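Zadena Quiz Forum > TV and Radio Quizzes > Contestant Corner

Thread: Daughter has an audition for Grekmont, how do we revise?

marrowfat_pete
My daughter (17, knows everything, will tell you so) has got through to the second audition for Grekmont. For those who don't watch the teatime stuff, it's the one with the ladder and the very sad trumpet. She did the online test in my kitchen while I was told to go and stand in the garden, and the email came in September asking her to a hotel function room with "two interesting facts about yourself".

She has one interesting fact. We're working on the other.

What I'm after is how people revise for this sort of thing. My plan is capitals, kings and queens, and chemical symbols. Her plan is to carry on as she is.

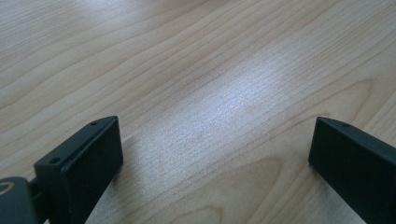

She's strong on science and anything with a bone in it, hopeless on sport, and believes pop music began in the year she started school. Any advice welcome, particularly from people who've sat in the chair.

Tavion Greenberg
Sat in the chair. Got 7 questions right and went home on the train with a mug.

Forget the chemical symbols. Grekmont hardly touches them. It's soaps, puddings, rivers and people who were briefly famous for dancing. I learnt every Roman emperor in order and was knocked out by a question on custard.

gurna_or_bust
Disagree with Tavion, and not for the first time. The list stuff does come up, it just comes up in the top half of the ladder, where some of us have been. I made cards. 2861 of them, in shoeboxes, and my wife has views on the shoeboxes. Went through a handful every morning before work and won enough to redo the bathroom.

Tavion Greenberg
You won enough to redo the bathroom because you got a round on canals and you live on a canal.

gurna_or_bust
Near a canal.

Rosalind Mercado
Can I drag this back to the audition, as you can know every canal in Europe and still not get past the researcher with the clipboard. I've done three auditions for various programmes and been picked for one. The time I was picked I got fewer answers right than the man next to me, who scored full marks and didn't once look up from his shoes.

They want to hear you think out loud. If she says "I don't know" and stops, that's no good to them. "It's not the Danube because we did the Danube in Year 9 and I'd remember" is what they're after. Practise that at home. Have someone read her questions over tea and make her talk through the ones she doesn't know.
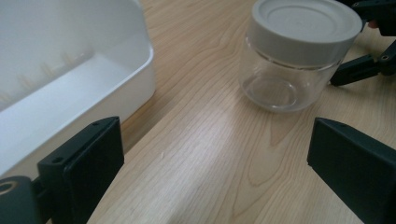

The interesting facts matter too, and they needn't be very interesting. Mine was that I once locked a bishop in a car park. The host asked me about it for so long that they had to cut most of it.

marrowfat_pete
This is gold, thank you. We tried the talking out loud thing tonight. I asked her who won the 1966 World Cup and she reasoned her way, with great confidence, to Belgium.

lau_fan
Belgium is a lovely answer. They'd put that in the trailer.

Seriously though, get her the old Lau quiz books from a charity shop. There's one with 1006 questions in it and roughly half are out of date, but the style is very close to Grekmont's. Skip the chapter on prime ministers unless she enjoys being told that some of them are still in office.

gurna_or_bust
The Lau books are full of mistakes.

lau_fan
So is the programme.

Rosalind Mercado
Pete, one more thing. Is she going in by herself or are you sitting at the back? Mine came with me once and mouthed the answers. All wrong, but it still put me off.

marrowfat_pete
I've been told I may drive her there and then wait in the car. I've asked if I can come in for the trumpet and the matter is under discussion.

Tavion Greenberg
There's no trumpet at the audition. A lad called out "ding".

marrowfat_pete
Then I'll bring a sandwich and stay in the car. Will report back.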